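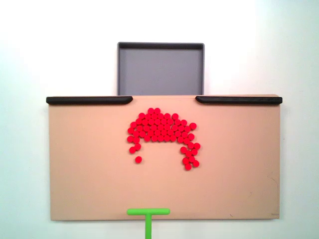 Chapter 6
Neutral Colours in the Home

In this chapter you will learn:
what decorators mean by a neutral colour
how to find the undertone of a white, beige or grey
how daylight and lamplight change a painted wall
how to test a colour before buying enough for a room

Words to know: neutral, undertone, sheen, light reflectance value, metamerism, off-white, greige

6.1 Why start with neutrals?

Most painted surfaces in most homes are white, cream, beige or grey. Ceilings are nearly always white. Skirting boards and door frames usually are too. Even in a house with a dark green sitting room and a yellow kitchen, the hall, the landing and the bathroom will often be some kind of off-white. A decorator who can mix and match strong colours but cannot tell one beige from another will have trouble on almost every job.

Neutrals are also where customers most often complain. A customer who chooses a red knows it will be red. A customer who chooses a pale grey may find that it looks blue on one wall and lilac on another, and may believe the wrong tin has been sent. In the paint survey carried out in Kumumville, which we first met in Chapter 2, 1309 householders were asked whether they had ever repainted a room within a year of finishing it. Of those who had, more than half had replaced a neutral. The answers they gave were much alike: too cold, too yellow, too pink, "went green at night".

6.2 What is a neutral?

In everyday speech a neutral is a colour that does not draw much attention to itself. In colour theory the word is stricter. A true neutral has no hue at all, so the only true neutrals are black, white and the greys made by mixing them. Very few house paints are neutral in this sense. Nearly every tin on the shelf has a small amount of coloured pigment added, usually some mix of yellow, red, blue, green and black.

In this book we use the everyday meaning. A neutral is any colour weak enough in hue that most people would describe it as white, cream, beige, tan, brown or grey. Where we mean a grey with no hue in it, we call it a pure grey.

The names on tins are of little help. The Vekia trade range has a colour called Oatmeal that is a yellow beige, while the Pumero range has one called Oat that is closer to grey. Neither is wrong, as paint names are chosen by the people who sell paint and do not follow a standard. Work from the colour itself and write down the maker and the code number.

6.3 Undertones

The weak hue in a neutral is called its undertone. Beige may have a yellow, pink or green undertone. Grey may have a blue, green or violet one. Whites can have any of these, though in whites the undertone is so slight that it may not be noticed until the paint covers a whole wall.

An undertone is hard to see when a colour is on its own. The eye adjusts to whatever is in front of it, and after a minute or so a pale pink-beige will simply look beige. The undertone shows up when there is something to compare it with. Three comparisons are worth making every time.

First, hold the sample against plain white paper. This gives a general idea of how warm or cool it is.

Second, hold it beside two other neutrals of about the same depth. If one of them makes your sample look pinker, your sample has more red in it than that one.

Third, hold it beside the things in the room that will not be changed: the floor, the worktop, the tiles, the sofa. This comparison matters most to the customer. A beige that looks pleasant alone may look dirty next to a cool grey tile.

Look again at the tan board at the opening of the chapter. It is a single smooth, matt surface on a plain white wall, and yet it is a little lighter towards the upper centre and darker and pinker lower down and to the right. If you matched a paint to the upper part and a classmate matched one to the lower right, you would come back from the shop with different tins. When you match to an existing surface, check it in several places and note where each reading was taken.

6.4 Light

A wall has no colour in the dark. What we see is the light that reaches the wall, less the part that the paint absorbs. Change the light and the colour changes with it.

In the northern half of the world, a north-facing room gets no direct sun for most of the year. The light is steady and slightly blue. Cool greys look colder in such a room, and whites with a blue undertone can look harsh. A south-facing room gets strong, warmer light for much of the day, and yellow-based creams can look too strong in it. East-facing rooms are warm in the morning and cooler from midday onwards. West-facing rooms are the other way about.

Season matters too. A room that was painted in August may be judged quite differently by its owner in midwinter, when the sun is low and the lamps are on by four o'clock.

Lamps vary more than daylight does. Old-fashioned filament bulbs give a yellow light that flatters beige and dulls blue. LED bulbs are sold as warm white, cool white or daylight, and two bulbs with the same label may differ. Two paints that match in a shop under one type of bulb may fail to match at home under another. This effect is called metamerism, and we return to it in section 6.7.

6.5 Light reflectance value

Many makers print a light reflectance value, or LRV, on their colour cards. It runs from 0, a perfect black, to 100, a perfect white. Everyday white ceiling paints are usually above 80. A mid-beige might be between 50 and 60. The LRV tells you how light a colour is and nothing about its hue, so two paints with the same LRV may have quite different undertones.

The Bajwa fan deck, used in the practical exercises, has almost 1000 colours arranged by LRV within each hue group. Turn to the table on page 177 before you begin the first exercise, and copy its column headings into your notebook. You will need a line for each sample and a separate column for morning, midday and evening readings.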